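**Povlow 7 will stop your phone from talking to you during dinner**

*Wollent's next phone software adds a meal setting, a kinder alarm and a long-awaited apology for the weather widget*

Wollent today announced Povlow 7, the newest version of its phone operating system, and with it a feature called Table Mode, which keeps a phone quiet while its owner eats. The update arrives in December as a free download for every phone the company still admits to having made.

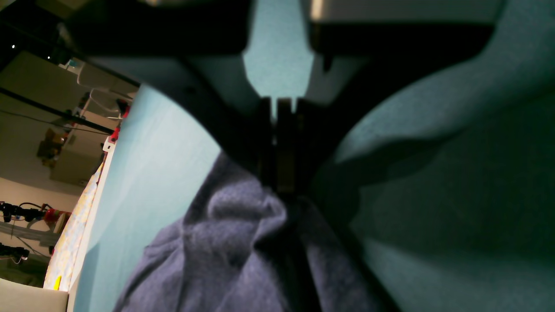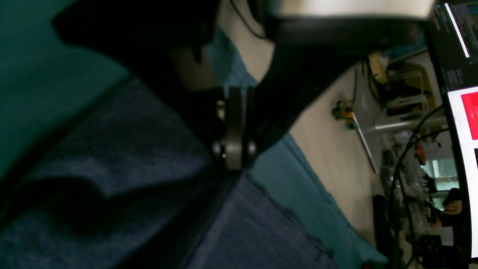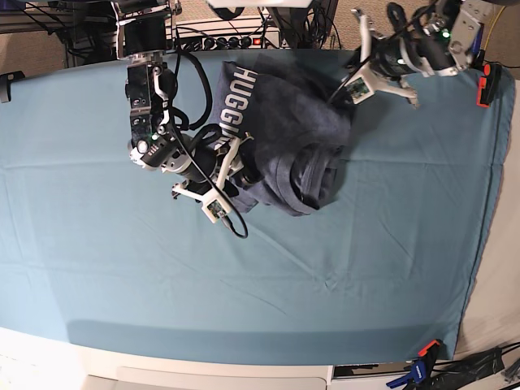
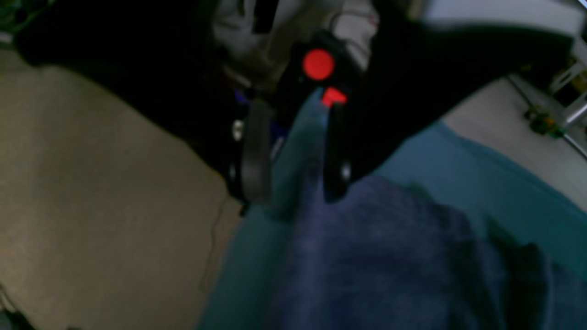

## What Table Mode does

Switch on Table Mode and the screen goes dark. Calls go to voicemail, texts wait their turn, and the news, which has been bad for a while and will keep, is held until the plates are cleared. Anyone who texts gets one reply saying you're eating. The wording can be changed. Testers were quick to find this out, and Wollent has since added a filter.

People on a favorites list can still get through by calling twice within three minutes. The first build let them through after one call, and a good many mothers took advantage of it.

Table Mode can be set to start at a fixed time or turned on by hand. It ends after 45 minutes unless told otherwise. There is a "just coffee" setting of 15 minutes and a "my brother-in-law is here" setting with no upper limit.

"We spent years making the phone harder to ignore, and we were very good at it," said Anisa Menon, head of system software at Wollent. "This year I asked the same team to work in the other direction. They looked at me as if I'd asked them to sell umbrellas in a submarine, and then they went and did it."

Wollent tested the feature with 637 households over one summer. Of those, 627 kept it switched on for the whole trial. The other ten were asked why they had turned it off, and most replied during dinner.

## Also in Povlow 7

**A slower alarm.** The new wake-up sound starts low and builds over four minutes. The old one, known inside the company as "the goose," is still in Settings for people who need it or who share a wall with someone they dislike.

**Cula, with less to say.** Wollent's voice helper has been trained to give shorter answers. Ask Cula whether it's raining and it will now say yes or no. It used to mention the humidity, then the humidity in a nearby town, then offer to set a reminder about the humidity. Owners who miss the long version can say "go on."

**One settings page.** Ringtone volume, which has lived in three separate menus since Povlow 4, now lives in one. The other two menus remain, for now, and each contains a note giving directions.

**A corrected weather widget.** The widget in Povlow 6 showed some owners the forecast for the city where they had bought the phone, wherever they had gone afterward. Wollent regrets this, and regrets in particular the beach wedding. The widget now checks where it is before speaking.

**Photo search that knows its limits.** Searching for "dog" will bring up dogs. When the phone isn't sure, it puts the picture in a separate row marked "maybe dog." Testers asked that this row be kept in the final version, and it has been.

## What it won't do

Table Mode does not listen for chewing. An early press report suggested that it did, and the company would like to be clear that nobody at Wollent wants to hear that. The setting runs on the clock and on a switch, and no record of anyone's meals leaves the phone.

It also can't do anything about the other people at the table. A group version, in which several phones go quiet together, is being worked on. The current sticking point is who gets to end it.

"In my house we'd be there until breakfast," Menon said.

## Availability

Povlow 7 will be offered to all Wollent phones that now run Povlow 5 or later. Table Mode, the slower alarm and the weather fix work on every one of them. The shorter Cula answers need a newer model, as brevity apparently takes more memory.

A public test version opens Monday at 9 a.m. to anyone who signs up through the Settings menu. Wollent suggests putting it on a spare phone, backing up first, and not relying on it to get to the airport.

## About Wollent

Wollent makes phones, the Povlow operating system and the Cula voice helper. It has its main office on Pattinasarany Street, above a bakery, and has never held a launch event before the bread is out.

**Press contact:** Wollent Press Office. Please call outside mealtimes, or call twice.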